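11 February 2024
By Orla Ó Súilleabháin

Laundry: are we there yet?

Short answer, no. Longer answer, closer than last May, when I told you all to keep your day jobs and your laundry baskets. I got plenty of mail about that one. Dirk Van Acker wrote 2 pages, single spaced, and he had a point – I'd only looked at floor cleaners.

So, laundry. Everybody's least favorite chore and the one every robot firm promises first. The trouble starts before any shirt gets folded. It starts at the door.
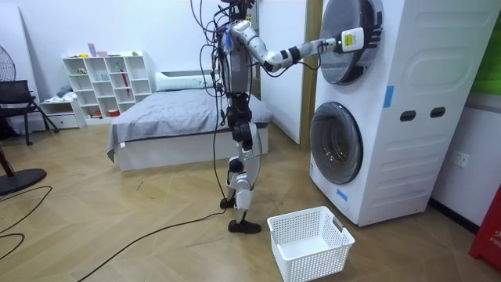 Round doors are mean. Smooth glass, a rim, a catch you find by feel. A person does it half asleep with an armful of towels. A machine has to work out where the rim is, how hard to pull and when to stop pulling, and then do it agian on a different brand. Stacked units are worse, two doors at two heights, so the whole body has to bend or the arm has to reach low.
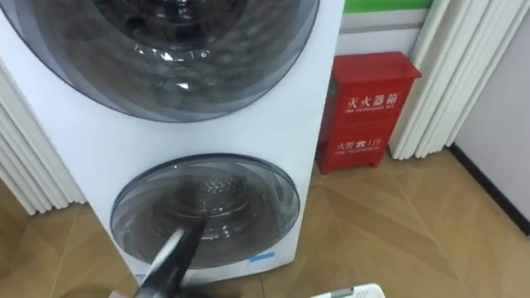 What about work?

Shop floor is a diffrent story. Verschueren runs 23 arms on its packing line and they lift the same box all day, 3,000 a shift. Same box, same spot. Great at it. Hand one a wet duvet cover and good luck.

Dirk thinks homes will get there once prices drop. I think the sorting and folding will hold things up longer than the money does. Socks especially. Jurkonent says it will have a home trial to show in May – I've asked to go, no reply yet. More when I hear.

Last updated: Sunday, 4:52 pm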